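## Setting Out Your Odunico Glass Pumpkins

Before you begin, find a table you won't need for anything else for a little while. Pumpkins have a way of rolling toward whatever is being unpacked next to them, and it is much nicer to take your time over this part. You will want a soft dry cloth, a bowl of lukewarm water, and the felt dots from the small envelope in the lid of the box.

**Note:** The Itcombe and Barar sets are packed in the same box and follow the same steps. If you have the larger Ocampo set, which comes in two layers, lift out the top tray and finish those pieces before you open the bottom one.

1. Open the box on the floor or on a low chair, and lift the pumpkins onto the table one at a time. Hold each one around the body, with your fingers in the ribs.

 **Caution:** Please don't pick up a pumpkin by its stem, however handy it looks. The stem is joined on after the body is shaped, and that join is the weakest spot on the whole piece.

2. Peel away the tissue and turn each pumpkin slowly in your hands, feeling for rough spots or chips around the base. If you find one, put that pumpkin back in its tissue and write to us within 28 days of delivery. We'll be glad to send another.

3. Dip a corner of the cloth in the water, wring it out well, and wipe along the ribs from the stem down. Dry straight away with the other end of the cloth. Tissue lint loves to hide in the grooves near the top, so go around twice there.

4. Press 3 felt dots onto the underside of each pumpkin, evenly spaced, and hold each dot down for a slow count of ten.

Now comes the part most people enjoy. Try a loose arrangement first, with everything standing on the table, and walk around it before you settle on anything. Two pumpkins close together with one a little apart usually looks friendlier than a straight row, and you can tuck the rest farther back.

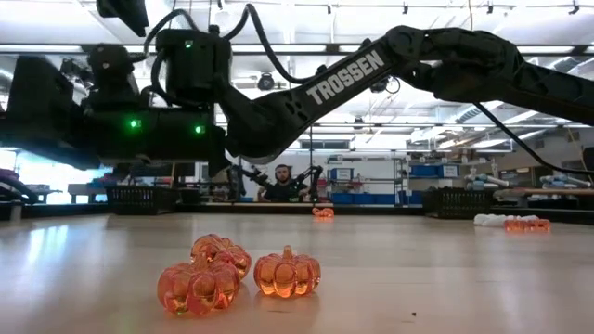 *Orange glass pumpkins on a light wood-grain tabletop, with a white cloth at hand.*

5. Put your largest pumpkin toward the front and let it overlap the one behind it slightly when you look from your usual chair. Leave enough of a gap that the glass doesn't touch.

6. Look at the group with the lights on and again in daylight, if you can wait for it. Orange glass goes from pale amber to quite a deep color depending on where the light comes from, and shifting a pumpkin by a hand's width can change it completely. A table with a bit of shine will give you soft reflections too, so you may want to skip the runner.

**Caution:** The pumpkins are decorative and are not made to hold candles. Keep them away from stovetops, radiators, and any surface that gets hotter than 160°F.

### Putting them away

When the season is over (ours tend to stay out until February, and we make no apologies), wipe each pumpkin dry and wrap it in two sheets of tissue, with an extra twist tucked around the stem. Leave the felt dots on. Set the heaviest pieces in the bottom corners of the box and fill any spaces with crumpled paper until nothing shifts when you tilt it gently. Store the box upright on a low shelf, with nothing stacked on the lid.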